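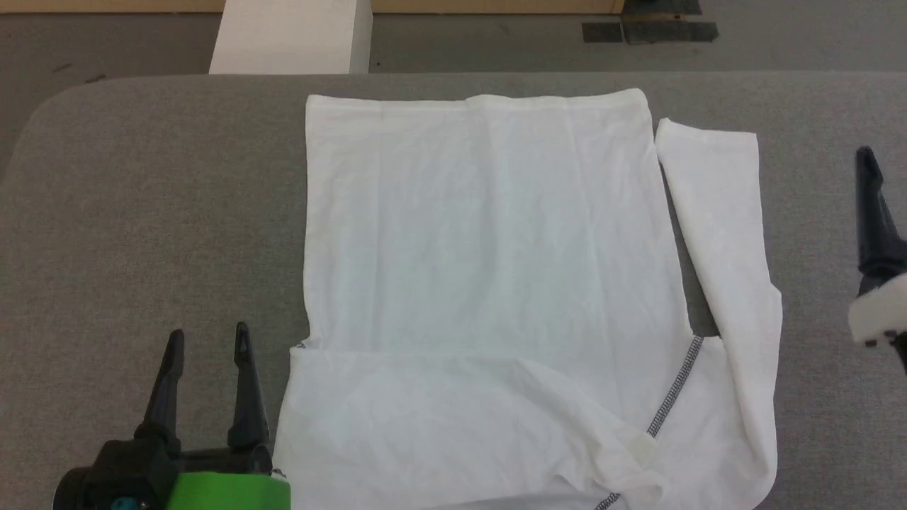
Community Liaison Assistant, Online Safety and Cybercrime Reporting
Flaveddale Police Support Office, Pullbridge
Part-time, fixed term, starting in September

The Flaveddale Police Support Office is looking for 2 assistants to join its online safety desk in Pullbridge. The desk receives reports from residents about threats, false accounts, stolen passwords and abusive messages, and passes them to the investigating officers. The post is civilian. You will not have police powers and you will not take part in arrests or searches.

Last year the desk received more than 2000 reports. Many of them came from people who had never before spoken with the police, and who were not sure if what happened to them was an offense. For this reason we need colleagues who can listen with patience and write clearly.

Your work

You will answer the telephone and the web form, and write a short record of each report. You will explain to the caller how to save messages and screenshots before anything is deleted. You will tell callers what the next step is, also when the answer is that the police can not open a case. Two times in a month you will travel to Grosesbridge or Galbraith to hold an evening information meeting at the public library. Travel costs are paid.

It is important to know that some of the material you will read is unpleasant. A support meeting with a trained counselor is offered each month, and it is inside your paid hours.

What we ask

A high school diploma or equal. Good written English. Some experience of work with the public, for example in a shop, a clinic or a town office. A second language is welcome. You do not need to be a computer specialist; the training takes 4 weeks and is fully paid.

All candidates must pass a background check. An old minor offense does not always exclude you, but please mention it in your letter. We prefer to hear it from you first.

Hours

Twenty hours per week, in shifts between 8 a.m. and 7 p.m. Please tell us if there are hours when you can not work.

How to apply

Send a resume and a letter of not more than 500 words to Kamala Iyer, desk coordinator, Flaveddale Police Support Office, Pullbridge. In the letter, describe one situation where you had to explain something difficult to a person who was upset. Please do not include names or private details of this person.

Interviews are held in Pullbridge with Kamala Iyer and Senga MacAulay from the records department. If you need a room without stairs, or an interpreter for sign language, write it in your application. Candidates who are not invited will also receive an answer.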